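Shelter numbers and what they leave out

The county says the September evacuation from Jeltitdale went well. Its update says 400 residents were moved out ahead of the fire, all of them "placed in suitable accommodation" before midnight. I have read that sentence several times and still don't know what suitable means.

Kevin Cuadros, who speaks for the county emergency office, told me it covers the school gym in Arango, two motels and private homes. He couldn't say how many people went to each. He also couldn't say who checked the private homes, or whether anyone did. The host list is run by Stundeck, a housing firm hired in the spring, and Stundeck sent me back to the county.

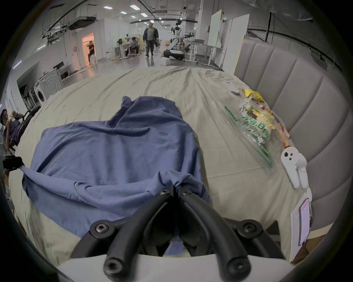
A blue shirt on a bed with a cream-beige sheet.

Socorro Huanca left her house at 4 p.m. with her two grandsons and one suitcase. She was told a bus would come to the corner in 30 minutes. A neighbor drove them out in the end, and they spent the first night in a motel room paid for on her own credit card. Does she count as placed? She signed a form at the gym the next morning, so I suspect she does.

"They were kind to us," she said. "They just didn't seem to know where we had been."

The money is no clearer. Families were promised $100 a night toward lodging, up to 13 nights. Huanca has her receipts and has heard nothing. Lucero Ñahui, whose street was cleared a few hours earlier, was told over the phone that the payment only applies to people who registered before they left home. That rule isn't in the update, and it isn't on the form either. I asked Cuadros about it and he said he would look into it.

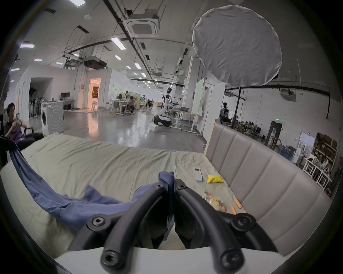

Jae-in Yeom took in a family of four through the host list and has no complaints about her guests. She does wonder why the only call she got was a recorded one asking her to rate the service from one to five. She had wanted to ask how long the family could expect to stay, and there was no option for that.

County supervisor Yolanda Rivadeneyra says a full review is coming. There was going to be one after the Prasska flood too, and I have asked her office for a copy of it. So far I have an email saying my request was received.

If you were moved out of Jeltitdale and are still waiting on a payment, write to us and tell us what you were told and when.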